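Plorkstead Allotments Association
Minutes, general meeting, December 5, 2023

Present: Illia Chornovol (chair), Inès Gaillard, Uliana Hrynyshyn, Myroslav Sydorenko (notes). Apologies from Ihor Hrytsenko, he sent his water figures by email.

Last minutes agreed, one spelling fix (Cerken, not Cerkin). 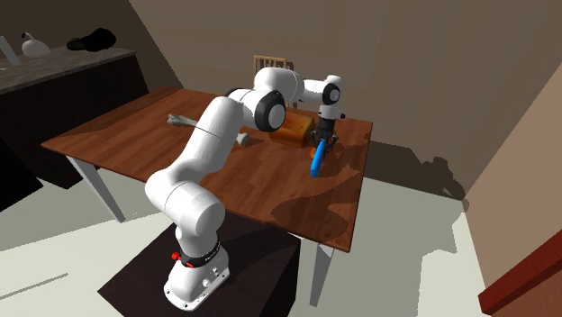
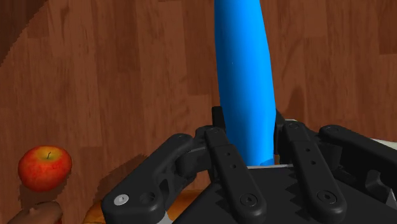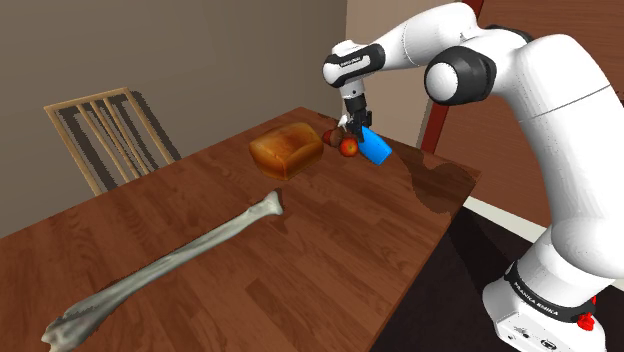
1. Water
Standpipe by the lower gate still dripping. Ihor has had a quote from Osteck, $200 for parts and labor. Inès asked if that includes the shutoff valve. Not clear from the email. Illia to phone them before we say yes. Water goes off for the winter as usual, drain your own hoses please.

2. Waiting list
2 plots coming free at the top end, both overgrown, one with a lot of bindweed. Offer them as they are or clear first? Long discussion. Uliana for clearing, Myroslav against, says new people never thank you for it. Agreed: strim them, pull out the old carpet, leave the digging to whoever takes them on. Uliana to write to next names on the list.

3. Compost delivery
Last load from Cerken was full of plastic bits. Inès kept a bucketful and has complained. They offered money off the next one. Meeting would rather try Öztürkmen, who deliver in bulk bags, but the truck may not fit down the lane. Inès to measure the gate. Minimum order is 2 bags.

4. Sheds
Plot holders reminded, no new sheds without asking. Greenhouse frame at the back fence has been lying there since the spring, owner to move it or it goes to scrap. Illia to put a note on the board.

5. Seed swap
March, date to be fixed when we know if we can get the hall. Bring envelopes, labeled this time. Uliana has spare broad beans and way too much kale seed. Tea and cake, need someone for the urn.

6. AOB
Padlock code has changed, ask Illia, don't text it round.
Rats seen by the bins agian. No cooked food in the compost.
Myroslav asked abuot bonfires, same rule as before, after dusk only and never in wind.

Next meeting when Ihor is back. Closed early, heating was off.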